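Two arms, one screwdriver, no sleep

May 15, 2020

Posted by Nassoro in Robot club

OK quick one because I have a lab report due at midnight and I've written zero words of it. But people keep asking how the club project is going and I keep typing the same answer into six different chats, so. Blog.

Short version: it's going. Long version below, in no order at all.

For anyone new, I'm in the manipulation group of our student robotics club. Five of us. Margarida runs it, Jaime does anything with wires, Olga writes most of the control code, Amber does data and the write-up, and I do whatever's left (mechanical stuff, labels, snacks, this). We're entered in the Tekura student challenge, two-arm category. Final round is in November. The task list came out in winter and it's all tool tidying. Pick the tool up, put it in the tray, sometimes pass it from one arm to the other first. Sounds like nothing. A toddler does it. We have been at it for months.

So the booth. Three walls and a floor, aluminum posts in the corners, arms bolted on a rail along the front. Olga picked the wallpaper. White with the terrazzo chips, mustard and black and pink and that grayish blue. Jaime wanted plain gray and they argued over it for an entire evening, I'm not kidding, there was a slide deck. Olga's point was that plain walls make you lazy, your vision code looks great and then falls over the second there's a busy background. Fair. The floor is printed marble because that's what was left on the shelf that week and it has a bit of shine to it.

The shine has been my problem all spring. Floor contact in the back right corner especially. When a finger gets down near the floor there you have the trim, the seam, reflections, cracks in the marble print that look like edges, everything at once. The edge detector goes nuts. It finds "tools" in the veins.
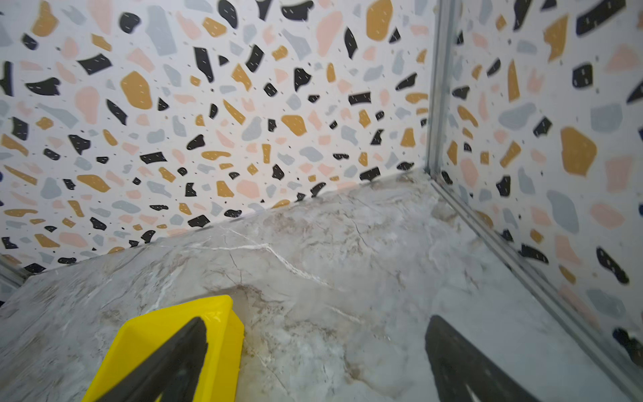 Corner tests are my least favorite job and of course I own them now. Routine is: go to the corner, open, drop to just over the floor, hold, back out. Then again a hair lower. Then again. We log the height the arm thinks it's at and compare with what we get with a feeler gauge. First set the numbers drifted all over the place. I blamed the floor panel. Margarida blamed my zeroing. It was my zeroing. Moving on.

What fixed most of it:

Rezero after every warm up, not just at power on. Let the joints run a few minutes first.

Slower last bit of the descent. We had one speed for the whole move which in hindsight, why.

Olga's mask for the marble. She took a stack of background shots with the booth cleared out and the code now knows what the floor looks like with nothing on it. False tools dropped to almost none. She did it in one night and was very chill about it, I would of been unbearable.

Next thing. Data. Amber set a target of 300 clean runs before we even think about training the final version, and clean means clean, no bumps, no retries, no me saying "oh that one's fine." We do them in blocks of 30, then swap who's driving, because after 30 your hands get weird and you start rushing. I can do two blocks in an evening if somebody brings food. So 60 on a good night, and good nights are not that common. She's got a spreadsheet with colors. I'm scared of the spreadsheet.

The screwdriver is the hard one. The others on the list are chunky and forgiving. Screwdriver has a fat handle and a skinny shaft, so if you grab it anywhere but near the balance point it tips, the shaft swings and whacks the tray rim. Also it lies at whatever angle it wants. We start it at a different angle each run on purpose, Amber calls them out from a list, and some of them are just mean. Diagonal with the tip toward the tray is the meanest, the left arm has to come in over the handle and twist and there's not much wrist left to twist with.
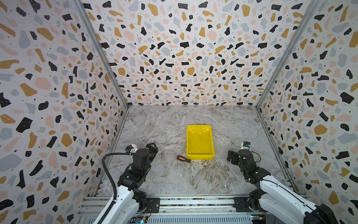
Current plan (Jaime's) is left arm lifts, right arm steadies the tray by the rim so it doesn't slide when the tool lands. Before that the tray kept creeping toward the back wall a little every run, and by the end of a block it was someplace else entirely and all the drop positions were off. I wanted to stick it down with tape. Rules say nothing fixed to the floor. Read the rules, kids. I did not.

Steadying works but it means both arms are in close at the same time and you have to get the order right. Right one settles first, THEN left one lifts. If they go together they both flinch, there's a safety stop on joint load and it's set pretty jumpy. Olga wants to loosen it. Margarida said absolutely not, she's the one who signed for the arms.

Money, since my mom asked. The club got 2,000 for the year and most of that went before I even joined the group. Extrusion, wallpaper, spare fingers, a stupid amount of cable. We're applying for the small Morais grant to cover the rest, Amber's got a draft. If you've ever written one of those and feel like reading ours, email me, please, it's currently four pages and the limit is two.

Cable note for Jaime bc I know he reads this: the loop on the left arm needs more slack, I can hear it creak when the wrist goes all the way over. Not urgent. Kind of urgent.

Still to do before the summer break:

finish the screwdriver block
redo the corner log with the new zeroing
hand-over task, which we haven't started, lol
get Margarida the mass table for the fingers (me, sorry, I know)
name the arms. Voting is open, Bernon and Genero are winning, I hate both

Anyway if you're a first year thinking about joining, do it, you don't need to know anything. I came in not knowing what a torque limit was. You'll get put on corner tests and I'll get my evenings back. Ask for Margarida or just write me.

Right. Lab report. Bye.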